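Lovemville Guest House
Room safety checklist, with my comments
Room: the small back bedroom
Checked by: Houda Ouali
Date: Saturday, January 28, 2023
Next check: February, before the family booking

I do this one slowly because it's the room people actually sleep late in, and a sleepy guest will trip over anything. Same list as the other rooms, but I've scribbled more than usual (sorry to whoever types this up!).

1. Floor and walkway

Path from door to bed clear: OK
Rug flat, corners down: OK, though the corner by the closet wants to curl. I turned it around and stood on it for a bit.
Nothing sticking out from under the bed: FIX. One suitcase strap. Tucked in now.

2. Bed and bedding

Frame steady when pushed: OK
Slats all seated: OK, I lifted the mattress and looked
Bedding away from the heater: OK, well over 3 feet
Loose cords or strings on the bed: FIX. I don't love finding these. There was a gray-blue tangle lying on the red cover, right up against the white bedding, all loops with a couple of long ends trailing off. String or cable, I treat it the same way: it comes off the bed, gets untangled, and goes in the drawer. If it turns out to be a charger it gets looked over for splits before anybody plugs it in again. And if little kids are staying, please check the bed again after you make it up, even if you checked it before.

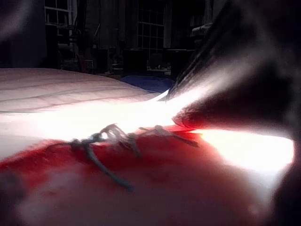
3. Outlets and lamps

Outlet covers on and not cracked: OK
Outlets cool to the back of the hand: OK
Lamp cord not pinched behind the bed: FIX. It was, a little. Pulled the bed out by a hand's width.
Bulb no stronger than the shade allows: OK, we use the Tisico ones in every bedroom now
Power strip not plugged into another power strip: OK (thank you, everyone, for finally listening)

The Rotano space heater is rated at 1,000 watts on the low setting, so it goes straight into the wall and never into the strip. I've written that on a sticker too, but the stickers fall off.

4. Paper and reading things

Papers away from lamp and heater: OK
No loose sheets on the floor: OK
Room book complete and readable: needs a proper look. I like a paper book in each room and I'm not giving it up, but thin pages lift and wave around at the slightest thing, so it lives on the far side from the heater. Please go through it leaf by leaf, by hand, and make sure the emergency numbers and the way out are still in there. Smudges I can live with. A missing exit page I can't! 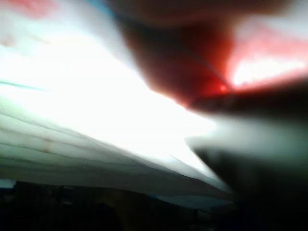 Item 4: stacked white pages, brownish smudge on one edge

5. Smoke and carbon monoxide alarms

Smoke alarm test button: OK, loud enough that the neighbor's dog joined in
CO alarm test button: OK
Dates on both still good: OK
Nothing hung from or draped over them: OK

I vacuum the vents on both while I'm up the ladder. Takes no time and saves a false alarm in the middle of the night.

6. Window and hanging fabric

Window opens all the way: OK, stiff for the first inch
Lock works from inside without a key: OK
Curtain hems off the floor: FIX, one side drags. I've pinned it and will sew it properly in February.
Pull cords tied up high: OK
Fabric well back from heater and lamp: OK. Go by what the fabric can reach when the window is open and it's blowing about. I hold mine out at arm's length toward the heater side and see where it lands. Same for cushions and anything soft that's piled up nearby, since soft things slump over when you're not looking.

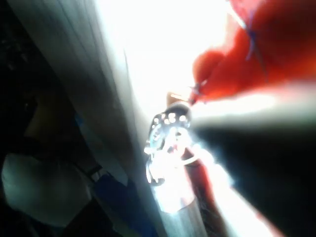
Do I have to redo the whole list if only one item was marked FIX?
Just redo that item and the ones right next to it, then put your initials and the day beside it. The full list is once every 3 months.

7. Supplies for this room

Flashlight works: OK, new batteries
Spare batteries in drawer: OK
Extinguisher in hallway, needle in the green: OK
Cord ties: almost out. I've asked Ofori for another pack, and the longer ones this time, please.

Left to do: sew the curtain hem, flatten that rug corner for good, replace the heater sticker.

Signed, Houda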